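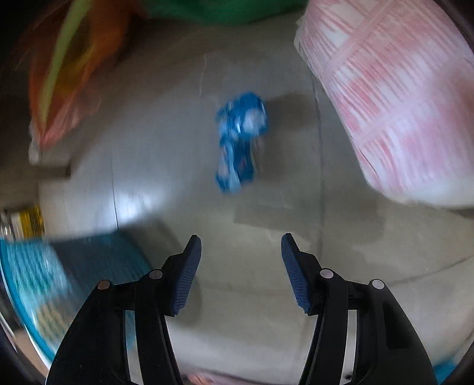 읽는 시간: 4분

3. 바닥 청소 준비와 첫 운전

이 장은 Endard 바닥 세척기를 타일 바닥에서 처음 사용하는 분을 위한 설명입니다. 조립은 2장에서 이미 끝났다고 생각하고 씁니다. 카펫과 원목 바닥에는 이 순서를 사용하지 마십시오. 그 경우에는 6장을 먼저 읽어 주십시오.

3.1 바닥을 먼저 정리하기

1) 사탕 포장지, 비닐 조각, 고무줄, 끈 같은 작은 쓰레기를 모두 주워 주십시오. 세척기는 먼지와 모래를 빨아들일 수 있지만, 얇은 비닐은 흡입구 안쪽에 붙어서 잘 나오지 않습니다.
2) 의자와 가벼운 가구를 다른 곳으로 옮깁니다.
3) 마른 빗자루로 벽 쪽에서 방 가운데 쪽으로 한 번 씁니다.
4) 타일 줄눈이 깨진 곳이 있는지 확인합니다. 깨진 줄눈에는 물이 들어갈 수 있으므로 그 부분은 손걸레로 닦아 주십시오.

주의: 유리 조각이 있는 바닥에서는 절대로 운전하지 마십시오. 롤러의 천이 찢어지고, 찢어진 롤러는 보증 수리의 대상이 되지 않습니다.

3.2 물과 세제 넣기

1) 전원 버튼이 꺼져 있는 것을 확인합니다.
2) 깨끗한 물통(투명한 통)을 위로 당겨서 뺍니다. 잘 빠지지 않으면 옆의 회색 단추를 누르면서 당겨 주십시오.
3) 미지근한 물 700 ml를 넣습니다. 뜨거운 물은 통의 모양을 변하게 할 수 있습니다.
4) Trotberg 중성 세제를 뚜껑으로 두 번 넣습니다. 다른 세제를 사용할 때에는 거품이 적은 것을 고르십시오.
5) 뚜껑을 닫고, 통을 거꾸로 하지 말고 천천히 두세 번 흔듭니다.
6) 통을 본체에 다시 넣습니다. '딸깍' 하는 소리가 나야 합니다.

참고: 통에 들어가는 최대의 양은 780 ml입니다. 그러나 가득 채우면 손잡이를 눕힐 때 물이 조금 샐 수 있습니다. 그래서 우리는 700 ml를 권합니다.

경고: 표백제, 식초, 알코올을 넣지 마십시오. 특히 표백제와 산성 세제를 섞으면 사람에게 위험한 가스가 생깁니다.

3.3 첫 운전

1) 전원 플러그를 충전대에서 빼고, 본체를 충전대에서 들어 올립니다.
2) 한 발로 바닥판을 가볍게 누르고 손잡이를 뒤로 기울입니다.
3) 전원 버튼을 2초 동안 누릅니다. 초록색 불이 켜지면 롤러가 돌기 시작합니다.
4) 처음에는 롤러가 말라 있으므로 제자리에서 약 4분 기다리지 마시고, 물 버튼을 짧게 눌러 롤러를 적신 다음에 바로 앞으로 움직이십시오.
5) 문에서 가장 먼 곳부터 시작하여 문 쪽으로 뒤로 가면서 닦습니다. 이렇게 하면 젖은 바닥을 밟지 않습니다.
6) 얼룩이 심한 곳은 두 번 지나갑니다. 손잡이를 세게 누를 필요는 없습니다.

주의: 운전 중에 롤러 가까이에 손을 넣지 마십시오. 무엇이 걸린 것 같으면 먼저 전원을 끄고, 롤러가 완전히 멈춘 다음에 덮개를 여십시오.

3.4 빨간 불이 깜박일 때

- 한 번씩 깜박임: 더러운 물통이 가득 찼습니다. 비우고 다시 끼워 주십시오.
- 두 번씩 깜박임: 롤러에 머리카락이나 비닐이 감겼습니다. 같이 들어 있는 Okabe 브러시의 갈고리 쪽으로 빼 주십시오. 칼은 사용하지 마십시오.
- 계속 켜져 있음: 배터리 온도가 높습니다. 그늘에서 식힌 다음에 다시 켜 주십시오.

위의 방법으로 불이 꺼지지 않으면 Kornby 서비스 창구에 연락해 주십시오. 본체 뒷면의 제품 번호를 미리 적어 두시면 접수가 빠릅니다. 수요일에는 오후에만 전화를 받습니다.

운전이 끝난 다음의 롤러 세척과 건조는 4장에 있습니다.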